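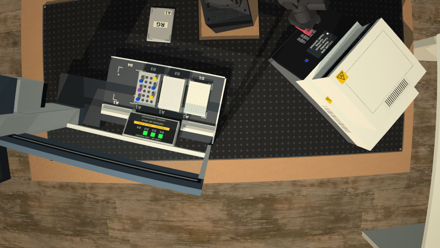
Simulated bench from overhead, gripper at the cycler keypad. Deck lamps lit for D1, D2 and D3.

Bonthorpe Example Collection: Frequently Asked Questions
Last updated Sunday, July 1, 2018

What are you collecting?
We are collecting examples of a robot arm doing small jobs on a laboratory bench. One example is one complete attempt, from the first movement of the arm to the last. The learning system, which we call Iretti, studies the examples and tries to do the same job by itself.

Is the bench real?
No. Everything is rendered by computer. A person controls the arm from the keyboard or from a hand controller, and the program saves the pictures together with the position of every joint.

How many examples do you need?
For the first job, the goal is 900. At this moment we have accepted 195. Please do not hurry for this reason. A slow and clean example is more useful for us than two fast ones.

What must I read before I start to move the arm?
Please read the status panel on the deck and the display of the cycler. On the deck, a lamp that is on means that an item is present in this position. If the panel shows METHOD ON HOLD or LAYOUT UNVERIFIED, write it in the notes field, with the same words. If the cycler display has a line with "Fault", please copy this line also.

The labels are upside down in my view. Is it an error?
It is not an error. The overhead view looks at the bench from the side opposite to the labels. D1 is then on the right and D4 on the left. Many new operators confuse these two in the first days, so please say the position name aloud before you move.

Can I change the view?
Yes, you can choose between the overhead view and the room view. Changing the view during an attempt is permitted, and the program saves the moment of the change. 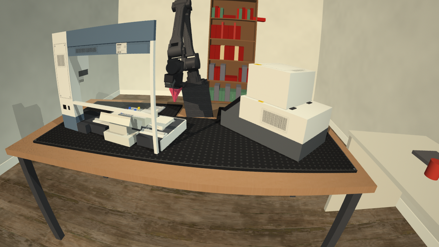

Room view: the workstation on the left, the arm in the center, the stacked instrument on the right.

Which view is better?
It depends on the work. In the room view it is easier to judge how high the gripper is over the table. For the keypad, most operators prefer the overhead view. We ask for examples with both.

I made a mistake. Should I delete the attempt?
Please do not delete it. Mark it as "failed" and choose the cause from the list. Failed attempts are kept in a separate folder named Skandia, and we use them to teach the system what a bad approach looks like. If you touched the wrong key and corrected it, mark "corrected".

How long can one attempt be?
The limit is 4 minutes. After this time the program stops the recording and saves what it has.

Who checks the examples?
Each example is watched by 2 reviewers. When they do not agree, Bheki Masilela watches it and decides. You can see the result on your Giáp page, usually on the next working day.

May I use the examples for my own study?
Registered operators can download their own examples. For the complete set, please write to us through the contact form and explain shortly what you want to do with it.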